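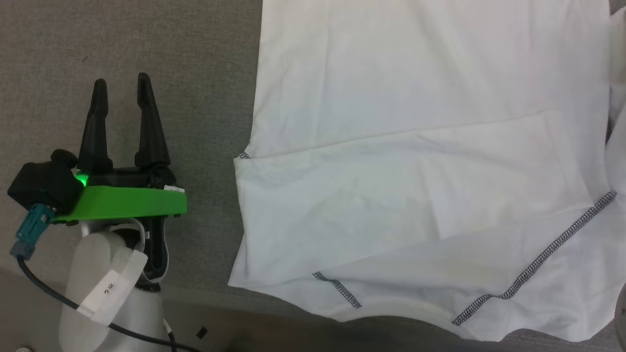
Chapter 7
Folding and Storing Knit Garments

Folding is the last step in laundering, and it is the step that decides how a garment will look the next time it is worn. A knit that has been washed at the correct temperature and dried with care can still come out of the drawer with a crease across the chest if it was folded in a hurry. The work begins with laying the garment out. The white one in the opening photograph is flat on gray textured fabric, and the difference in color makes the outline easy to follow. On a white sheet or a pale countertop the same outline would be harder to see, and a sleeve turned under the body could be missed until the fold was finished.

In Chapter 6 you learned to sort, wash, and dry cotton, wool, and blended knits. This chapter picks up when the load leaves the dryer or the line. It covers the preparation of the folding surface, the three standard folds for short-sleeved tops, and the storage of folded knits on shelves and in drawers. Woven shirts with buttons are handled in Chapter 8.

After reading this chapter, you should be able to:
Choose and prepare a folding surface.
Find the reference lines on a knit top.
Make the flat fold, the file fold, and the retail fold.
Store folded knits for daily use and for a full season.

Key terms: body, hem, placket, reference line, shoulder seam, wale, file fold

7.1 The Folding Surface

A good folding surface is wide enough to hold the whole garment with its sleeves spread. It should be clean, dry, and at about the height of your hip. Hard surfaces such as a laminate counter let the fabric slide, so that a fold can be adjusted with one hand. Surfaces covered in cloth hold the fabric in place. This is a help with slippery knits and a nuisance with heavy ones, which have to be lifted to be moved.

Padded surfaces have one drawback. The fabric sinks where you press on it, and a crease made with the edge of the hand will be soft. If you must work on a bed or a couch, put a board or a large tray under the garment for the final press.

Check the surface for lint before you start. Dark lint shows on white cotton, and it is much easier to brush off a table than to pick out of a knit.

7.2 Reading the Garment

Before making any fold, look for the parts of the garment that will serve as reference lines. On a plain T-shirt these are the collar, the two shoulder seams, the side seams if there are any, and the hem. Many T-shirts are knit as a tube and have no side seams at all. In that case, use the underarm points and smooth the body outward from the center with both palms.

The collar tells you which way the garment is facing. A label inside the neck marks the back on most tops. Decorative stitching can also be useful, provided it runs straight. Compare it with the wales, the fine vertical ribs in the knit, before you rely on it. If the two do not agree, follow the wales.
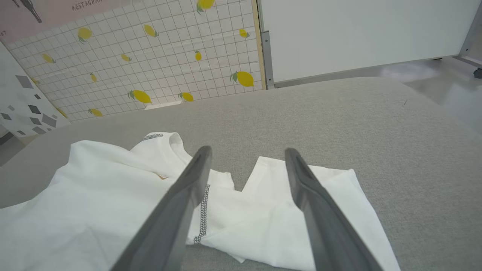 Figure 7.1 A white T-shirt before smoothing. The ribbed collar and the small tan label below it are good starting points for finding the center back.

A shirt that is bunched, like the one in Figure 7.1, should not be pulled straight by the hem. Pulling stretches the knit lengthwise and narrows it. Take hold of both shoulder seams, lift the shirt clear of the surface, shake it once, and lower it hem first. Then draw each sleeve out to the side and smooth the body from the collar down.

Case Study: The Uniform Room at Lerico

Wanda Rutkowska supervises the uniform room at Lerico, a hotel laundry that handles 2263 staff garments in a normal week. Most are white or navy knit tops. When she took the job in August, each of the folders used a different method, and the stacks on the shelves leaned. Garments were often refolded at the issue window.

Rutkowska asked everyone to use the file fold and set a limit of 20 garments to a stack. She also had the folding tables raised. Refolding at the window dropped within the month, and the room was able to give up one of its two shelving units.

Think About It
1. Why might a mix of folding methods cause a stack to lean?
2. What would you want to measure before raising a table?
3. Which fold is used in your own home, and who taught it to you?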